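Zarkerel Shoe Cleaning Kit: does it earn its shelf space?

Reviewed by Catherine Tennant
25/05/2021

I have never really believed in shoe cleaner. My mother did the whole family's shoes with washing-up liquid and an old nailbrush, and I have carried on in the same way with fairly decent results. So when a kit turns up promising to "restore, revive and protect" for 15 pounds, my first thought is that I could buy a lot of washing-up liquid for that.

The Zarkerel kit has been all over the place this spring, and two readers wrote in to ask if it was any better than the Primness one I grumbled about last year. I bought it with my own money, and it has had a month of ordinary use in a house where shoes get left by the back door in whatever state they came in.

What you get

A bottle of cleaning fluid, a brush with a plastic handle, a suede block and a microfibre cloth. It all comes in a drawstring bag that is slightly too small for it, so the bottle pokes out of the top. The instructions are printed on a card in very small grey type. They tell you to use "a small amount", which could mean anything, and to "allow to dry naturally", without a word on how long that might be.

The label claims 1000 cleans per bottle. I would love to know who did them. I used a good bit more than the card seems to want and the level had dropped noticeably after a few pairs, so I wouldn't plan your next ten years around it.

On leather

Smooth leather is easy. Any half-decent product will shift everyday muck off it, and so will a damp cloth if you get there early enough. The Zarkerel fluid foams up nicely, smells faintly of pear drops and wipes away without leaving it sticky. I did one shoe of an old pair with the kit and the other with my usual washing-up liquid, then asked my husband which was which. He got it wrong, then said he hadn't been looking properly, then got it wrong again.

Where it did pull ahead was along the stitching. The bristles are finer than on my nailbrush and they get into a seam without roughing up the leather next to it. I'd happily buy the brush by itself, but of course you can't.

On suede, and on shoes that are a bit of both

A lot of trainers now mix the two, and this is where I expected the kit to fall down. You can't go slapping foam across the whole upper when half of it is suede.

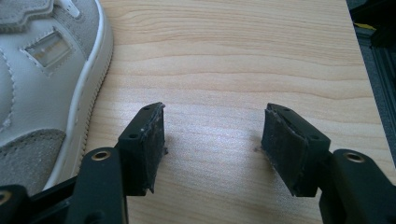 Off-white leather with grey suede overlays, the sort of mixture the card has very little to say about.

The card says to clean the leather first and do the suede "separately". Fine, but the two meet at a seam, and foam runs. I ended up squeezing the fluid on to the brush, never on to the shoe, and working away from the suede each time. It was slow going and I did get a splash or two where I didn't want it. Those dried with a slight tidemark which the block took out after a good rub.

The block itself is all right. It lifts the flattened bits and takes off light marks. It did nothing for a greasy spot (chip fat, I think) on a pair of desert boots, although the box shows a stain much like it vanishing completely. It also sheds crumbs everywhere, so do it over newspaper.

On rubber soles

The best result of the lot, and I say so through gritted teeth. White rubber edges go grey so gradually that you stop noticing, and any ridges hold on to the dirt. The brush and foam made a real difference on the tennis shoes I tried. Old yellowing is another matter and mine stayed yellow, whatever the word "restore" is meant to suggest.

Against the others

The Primness kit is cheaper but the brush moults. Lennox do a very good suede block, firmer than this one and with far fewer crumbs, though you have to buy it on its own. The Wonell set comes in a smart tin and costs 34 pounds, and I could find nothing in it to justify the extra beyond the tin.

Would I buy it again?

Not the whole kit. If you own one pair of white trainers that you care about and have nothing in the cupboard, it will do you well enough. If you already have a soft brush and some washing-up liquid, try those first and put the money towards the Lennox block. I'd change my mind if Zarkerel sold the brush separately. I've written to ask them, and had an automatic reply.

Marks: 2 stars for the bag and the card, 4 for the brush, 3 overall.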